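The Ferry to Satitz

My father sold the boat in September, the year I turned 25. He got 1,260 for it, which was less than he wanted and more than it was worth. The buyer came over from Gaten with the cash in a bread bag.

After that we had no way across except the ferry, and the ferry ran when it felt like it. My father would stand on the landing with his hands in his coat and watch the water. He had crossed it on his own for most of his life. Now he paid for a ticket like everyone else and sat inside by the window with his hat on his knees.

"It leaks," he said of the boat, whenever I brought it up. "Let him find that out."

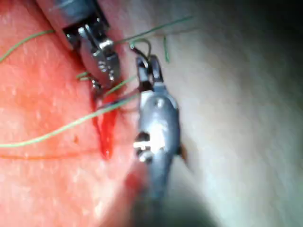 The winter was long and we didn't talk about money. I took a job at the Grecu cannery, on the gutting line, and rented a room above the bakery in Flolden. My father stayed in the house. On my days off I rode the ferry over and cooked for him, and he told me which neighbors had died. Once I cut my thumb opening a tin in his kitchen. The blood came up bright red and ran down in a streak, wide in the middle and rounded at the end, and he looked at it for a while before he got up to find a cloth. "Your mother would have had that wrapped by now," he said. He tied it too tight. I left it that way until I was back on the ferry.

In spring I saw the boat again. It was pulled up on the stones at Satitz with a new coat of green paint, and a boy was bailing it out with a saucepan. I asked him if it leaked.

"Only when you go out in it," he said.

I told my father that evening. He was peeling potatoes at the sink and he didn't turn around. He asked what green, and I said dark, like a bottle. He put another potato in the pot – a big one, not cut up – and ran the tap over it.

"She was always blue," he said.

Then he asked me what time the ferry went back, and I said I would stay the night.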